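4. Setting up and running the tray sorting evaluation

This section covers the simulated bench used to compare placement policies in the Torotley study. It assumes you have already installed the Kelteline package (section 2) and can open a blank room without errors. If you only want to replay saved episodes, skip to section 5.

4.1 Loading the bench

1. Open a terminal in the project folder and start the Kelteline launcher.

2. Choose the Firkside room. The first load compiles the wall and floor textures and may take several minutes. Later loads are much quicker.

3. Set the random seed to 1249. All results in the main table use this seed for the starting layouts.

4. Set the number of parallel workers to 4. If your card runs short of memory, drop to two. The scores do not change, only the wall-clock time.

5. Select the centre arm as the active robot. The two side arms belong to the room model and should be left in the parked state.

Note: Do not delete the side arms to save memory. The trained policies take camera images as input, and a changed background will lower the success rate for reasons that have nothing to do with the method.

4.2 Checking the view before a run

6. Open the preview window and step through the available viewpoints. Confirm that the arm, the table and the green tray are in view and that shadows are turned on. 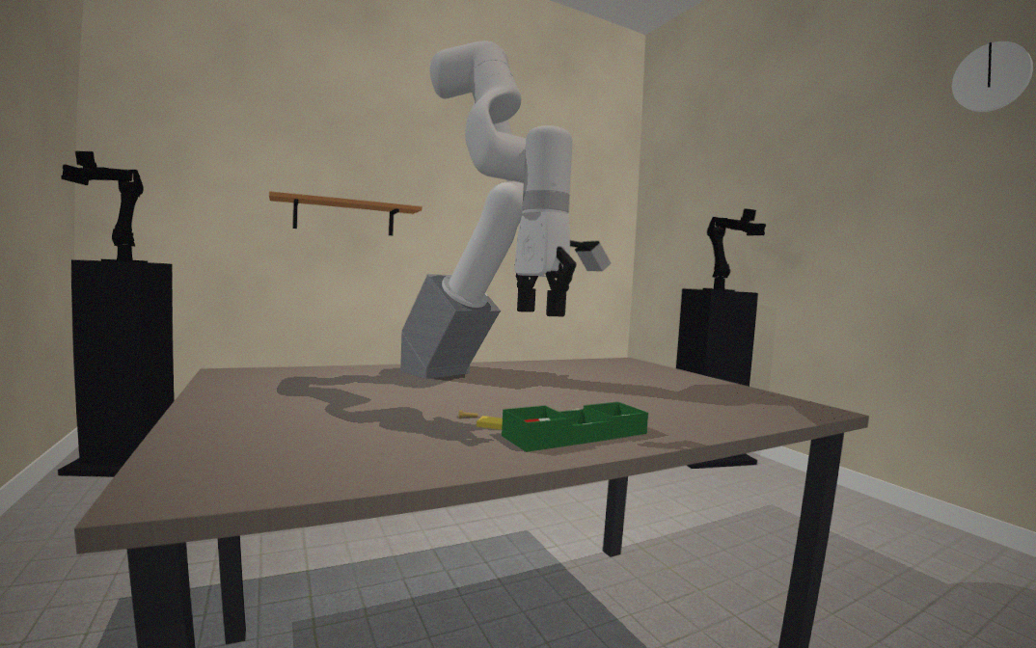
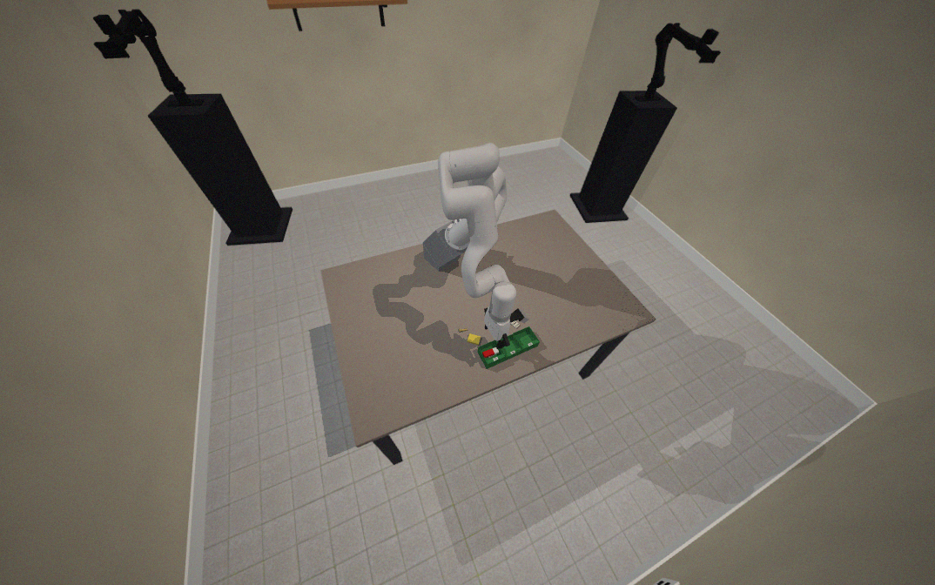
Two viewpoints of the bench in the Firkside room.

7. If the tabletop renders solid black, the light file has not loaded. Close the launcher, clear the cache folder and start again from step 1.

8. Press Reset once and wait for the physics to settle. Small items are dropped from a few millimetres above the surface and need a moment to come to rest.

Caution: Starting a policy before the items have settled gives an invalid episode. The logger will not flag it.

4.3 Running the evaluation

9. Load a checkpoint. The baseline and the revised policy are stored in separate folders with the same file names, so check the full path.

10. Enter 68 for the number of episodes per checkpoint and press Run.

11. Leave the preview window closed during the run. Rendering it slows the workers and can cause a time-out on longer episodes.

12. When the run ends, copy the log folder somewhere safe. The next run will overwrite it.

4.4 Scoring

An item counts as placed when its centre is inside the tray walls and the gripper is open and clear of the rim. Items leaning on the outside of the tray count as missed. An episode is a success only if every target item is placed before the time limit.

Marcelino Figueroa's original scoring script also gave partial credit by compartment. We dropped this in August after finding that it favoured policies that pushed items along the tray after release. The old behaviour is still available with the partial flag, but do not mix the two sets of scores in one table.

The revised policy differs from the baseline in one respect: it re-estimates the item's pose after each failed grasp instead of reusing the first estimate. Most of the gain we measured came from thin items lying flat on the table. For block-shaped items the two policies behaved much the same.

4.5 Known problems

The wrist camera stream may lag the joint readings by one step on older drivers. Update the driver before collecting any new demonstrations.

Colour settings saved with the Serrano plug-in are ignored when the launcher is run without a display. Marisol Ventura maintains the plug-in, and reports should go to her with the launcher log attached.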